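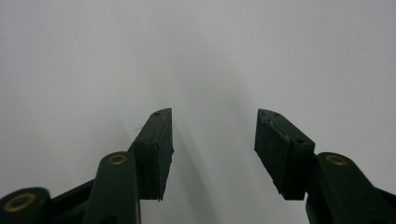
Week three with the Kelberg hand-held gripper kit. I promised some notes for people who are thinking of buying it, so I write them in small pieces. 1/7

The price is 215 euros for the basic kit, without the camera mount. Devetti asks 400 for a similar one, but there the fingers come already assembled. 2/7

Assembly took me one long evening. The drawings are good, the text less so. Step 9 and step 11 show the same link from two sides and I put it in wrongly the first time. 3/7

What I like most: brass inserts in the links. On my old printed gripper the holes became oval after one month and everything was shaking. 4/7

What I like less: the rubber pads. The edges wear quickly, and one of mine already has a small chip at the corner. A spare pair costs 20 euros, and the shop was out of them in January. 5/7

The software saves each recording in one folder and stops at 256 files without any warning. I lost half an afternoon to this – please check your folder before a long session. Support answered me the next morning, very polite, and said a fix is planned. 6/7

Would I buy it again? Yes, for learning and for small objects. For heavy use every day I would first try the Devetti. If somebody has used the Olmedo pads on the Kelberg fingers, please write to me, I would like to know if the screw holes match. 7/7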